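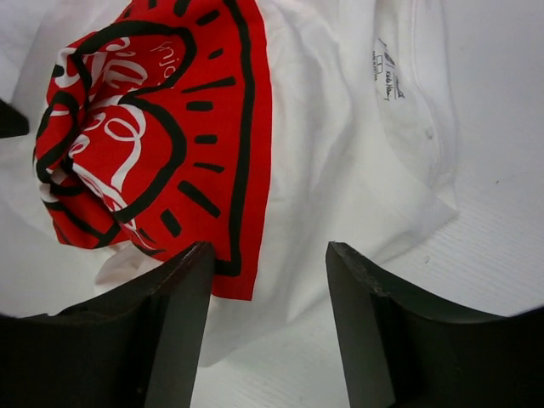

Figure 3. Printed T-shirt in the crumpled start state, with graphic and neck print exposed.

3.2 Garment state and landmarks

White T-shirts are awkward items for the study of domestic folding. On a pale work surface the outline of the cloth is weak, and folds register mainly as soft gray shadow. We therefore coded each start state by the landmarks a folder could use: collar, hem, sleeve ends and any print. The scheme follows Mizuno and Kälin, with their separate "label" category merged into "print".

A large front graphic is the strongest cue when it is exposed, but it is a poor guide to shape. In Figure 3 the red area and its black outlines are distorted by bunching, and the lettering is only partly legible. Coders were told to record such a graphic as present and to take orientation from the neck print and the nearest seam. Hems were coded only where a folded edge could be followed against the table. 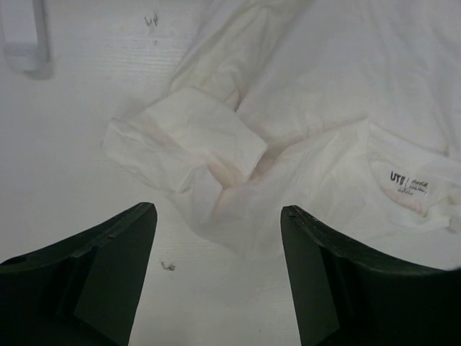 Figure 4. Sleeve folded back on itself; inner neck print visible at right.

Sleeves gave the most disagreement. A sleeve doubled back into a flat bundle (Figure 4) has a crisp upper edge that is easily taken for a finished fold, and in the Stulerum set it was coded that way in 33 of 700 start states - most of them on the second pass. The neck print resolved the majority of these cases, as it fixes the inside of the collar whichever way the body lies. Agreement on collar position reached 85 percent before discussion. Faint tints along creases and small marks on the table were not coded.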